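Ticket 159
Queue: Handheld gripper collection, good practice
Subject: Garment folding sessions rejected at review, rule 4 unclear
Opened by: Lorraine Cropper
Assigned to: Bilal Hamdan
Priority: Normal
Status: Resolved
Opened: 01/12/2020

Lorraine Cropper wrote:
Review is sending back folding sessions from the Burkia room and I need a ruling before we record more. The reject code is "setup not to standard" and the reviewer comment points to rule 4 of the Meso collection rules. Rule 4 says the work area must be "clear and ready before the first grasp." My operators read that as the sheet and the garment. The reviewers read it as everything in view of either gripper. Both readings fit the words.

Thirteen sessions are on hold. The gripper tracking looks fine in all of them and the operators followed the fold order.

Bilal Hamdan wrote:
Picked up. Please send:
- the setup sheet the operators are using, with its revision
- one still from the right gripper, taken before the first grasp
- whether the fixed room equipment has moved since August

Lorraine Cropper wrote:
Setup sheet is revision C, the one Roy Haslam issued. The room equipment has not moved. Still is below. 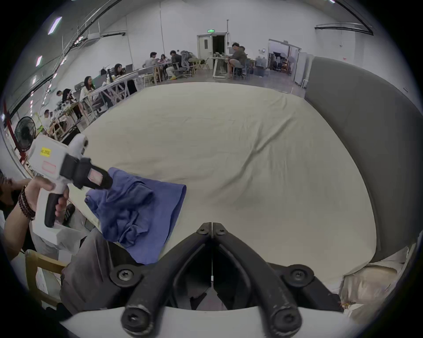 Right gripper view, blue garment at left of sheet, left gripper above it.

Bilal Hamdan wrote:
Thanks. Notes against the rules as written:

Rule 2, surface. The sheet has soft diagonal wrinkles, more of them toward the right. Revision C says "flat," with no tolerance. I would not reject for this, but we should say what flat means.

Rule 3, garment start. The blue garment is crumpled. That is what the folding task asks for. No issue.

Rule 4, clear area. There is a crumpled white plastic bag next to the sheet at the lower right, and white paper and packaging at the left. Neither is on the sheet. This is where the two readings split.

Rule 6, operator. Bracelets on the left wrist. Revision C says nothing about jewelry on the wrist. The full rules say "no loose items on hands or forearms." I can't judge from a still how loose these are.

Rule 9, people in the room. Several people at the work tables behind. The rule only covers people inside the work area, so no issue under 9. Consent is a separate form, see next question.

Does everyone who works in that room have a signed consent form on file?

Lorraine Cropper wrote:
Yes, the forms are with Ruth Inskip. She checked the list again this morning and it is complete.

On the bracelets, I asked. The operator says they have never caught on the handle. I would still like a rule I can point to.

Roy Haslam wrote:
I wrote revision C. I shortened rule 4 to get the sheet onto one page and lost the second sentence. The full text is:

"The work area is the surface and the space within arm's reach of it. Bags, packaging and other items not used in the task are removed from the work area before the first grasp."

By that text the bag is a miss. The paper and packaging depend on reach. Fixed furniture and the people at the desks don't count.

I left out the jewelry line for the same reason. My mistake on both.

Bilal Hamdan wrote:
Agreed. I asked Darmawan Hartono, who owns the review queue, whether a bag beside the sheet makes a session unusable. His answer: no, as long as it stays off the surface and neither gripper touches it. He will change the code for these sessions from reject to "accept with note." Any session where a gripper touches a loose item stays rejected.

Actions
1. Roy to issue revision D with the full text of rules 4 and 6. Two pages is fine.
2. Rule 2 to read: "Smooth the surface by hand. Soft wrinkles are allowed. No fold may cover part of the garment."
3. Rule 6 to read: "Remove bracelets, watches and rings from both hands and wrists before picking up the grippers." No judgment call on loose or tight.
4. Lorraine to add a check of the floor and the sides of the surface at the start of each block.
5. Darmawan to re-run the held sessions under the new code.

Lorraine Cropper wrote:
Can item 3 start with the next block? One operator has a braided bracelet that has to be cut to come off.

Bilal Hamdan wrote:
Next block is fine. For one that can't be removed, a snug sleeve cuff over it is accepted. Roy, please put that in the rule.

Roy Haslam wrote:
Added. Revision D is posted in the Burkia folder. Please take down printed copies of C.

Darmawan Hartono wrote:
Held sessions re-run. Four stay rejected for contact with a loose item. The rest are accepted with note.

Lorraine Cropper wrote:
Old sheets are down and D is up by the folding station. The four will be recorded again in the next block. OK to close.

Ticket closed by Bilal Hamdan. Resolution: document corrected.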